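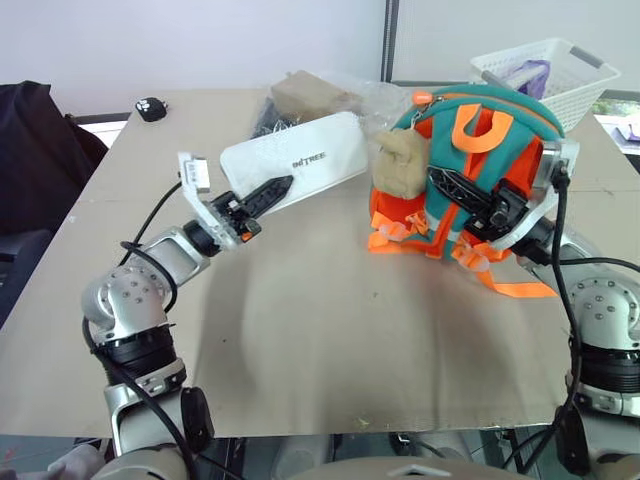
Mar 14, 2022 - I'm Adhiambo Nyaga, and I'm so happy to tell you that Carnoleo, my little travel-packing shop, opens its second store in Arkatar this July! We'll stock 34 kinds of bags and organizers, all picked by me. My own weakness is a white zippered pouch with a fine mesh pattern, like the INTREE one, and I pack my chargers in mine every single trip.

Opening week brings 17 free packing classes (yes, I'm teaching them all), with 24 seats in each.
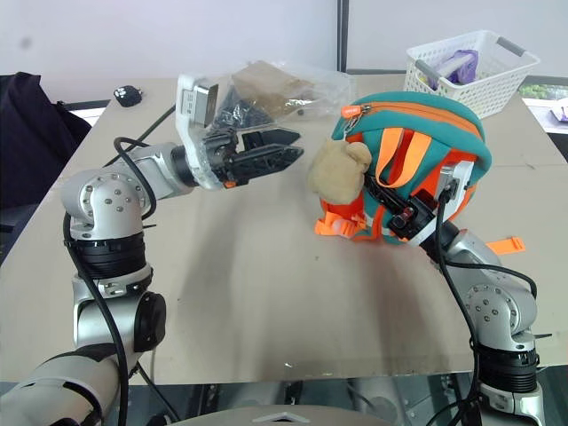
Classes run upstairs at the Chege building, and you can bring your own suitcase. We'll fold and roll on big beige tabletops like this one - plenty of elbow room! Sign up at the Carnoleo counter.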